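FOR IMMEDIATE RELEASE

Can a robot put the drinks away yet? Sometimes, says Salen, after a winter in the kitchen

Brarnetti, February – Salen, the household automation firm, today published results from its kitchen chores trial. Short version: the robot can do a fair bit of it. Slowly. And nobody should be cancelling the cleaner.

The trial set a two-handed robot to ordinary jobs in two furnished kitchens at the company's Brarnetti site. Bottles from table to fridge, drawers open and shut, cups to the sink, a wipe of the worktop. Same jobs most households get through before breakfast without thinking. In all, 212 attempts were logged. Of these, 32 were finished start to finish with no help from a person. The rest needed a hand at some point, anything from a nudge of the fridge door to stopping the arm and starting over.

Salen is publishing the low number on purpose. Customers ask the same thing every week – when can it do my kitchen – and they deserve a straight answer. Today the answer is no. Parts of the kitchen, with somebody nearby, yes.

What went well

Picking up a single bottle from a clear table. Full, closed, standing upright: good results all through. Wiping a flat worktop, also good, though the corners got missed. Pulling a drawer open went better than expected once the hand was given a second try at the handle.

What didn't

Two bottles side by side. The fingers go round one and knock the other, and the hand itself blocks the view of what is behind it. Fridges were the hardest job in the trial. Doors swing back. Drawers get in the way of doors. A robot standing near enough to reach the shelf is often standing where the door wants to go, so it has to back off, turn and come in again, and each of those moves is a chance to lose track of the bottle.

Soft things are still poor. Bread bags, salad, a half-empty carton of anything. Salen did not score these jobs and will not untill the bottle work is steadier.

Speed is the other complaint. A shopping bag's worth of drinks takes a person a minute or so. The robot is nowhere near, and the company has made no attempt to hide that in the clips sent out with the full report. They play at normal speed. Bring a cup of tea.

Why kitchens and shops together

Much of the same work turns up on the shop floor. Chiller cabinets have doors too, and drinks have to be faced up and topped up all day long. Hämmerli, which fits out small shops and staff canteens, will host the next stage in a working stockroom. Jobs there will be narrower: bottles and cans only, one cabinet, one shelf height to begin with. Staff on site will keep doing their normal work and the robot will run alongside, with a stop button in reach.

Hämmerli has said it wants to see fewer dropped items before anything goes out where customers walk. Fair enough. Salen agrees.

No product is being announced. No price, no waiting list, and please do not send deposits – a few people have. The kitchen robot stays a trial machine for now.

Next steps

The Brarnetti kitchens stay open to the team through spring. Work goes on fridge doors first, then crowded tables. The scoring stays the same so that later results can be set beside these ones. If a person touches the robot, the door or the bottle, the attempt counts as helped. No half marks.

A second set of results will follow when the Hämmerli stage is done. It will be published whichever way it goes.

About Salen

Salen builds and tests machines for everyday work in homes, shops and canteens. Its test kitchens are in Brarnetti. The software used in the trial is called Floststead and is developed in house.

Notes to editors

The full report, incuding the list of jobs and how each was scored, is available from the Salen press office on request. Visits to the kitchens by arrangement, mornings prefered.

ENDS
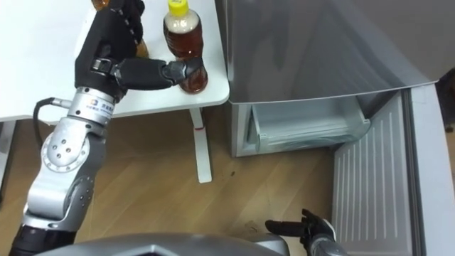 HOME & KITCHEN

Yellow-capped bottle on the white table, the robot's thumb up against it. Freezer drawer out, lower fridge door open, other hand down low by the floor. Drinks and fridges are where most of the next round of work will go.

Related releases
Floststead update: better grip on wet glasses
Salen and Hämmerli agree stockroom trial
How we score a chore
Drawers, doors and handles: notes from Brarnetti
All releases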